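Ticket 4000 - Furis desktop sync stops after the update
Opened by: Oanh Triệu
Assigned to: Harish Kartha
Status: waiting for customer

Since the November update, my Furis client does not sync the Merham folder anymore. The progress bar goes to the end, then I get error 1675 and the client closes. I restarted the laptop and signed in again, with the same result. My colleague Ya-wen Shek has the same version and her folder syncs well.

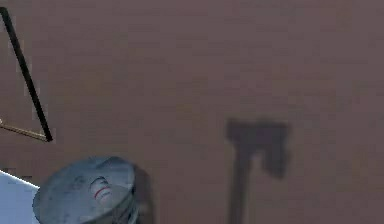
1 min read

Reply from Harish Kartha:
Thank you for the clear report. Error 1675 means that the local index is locked by another process. Please quit Furis, rename the folder "index" to "index-old", and start the client again. It will build a new index - this can take a while with a large folder.

Reply from Oanh Triệu:
I did this. The error is gone, but two files still show the gray icon. Both have a very long name.

Reply from Harish Kartha:
Please shorten these two names and choose "Sync now". If the icon stays gray, send me the file client.log.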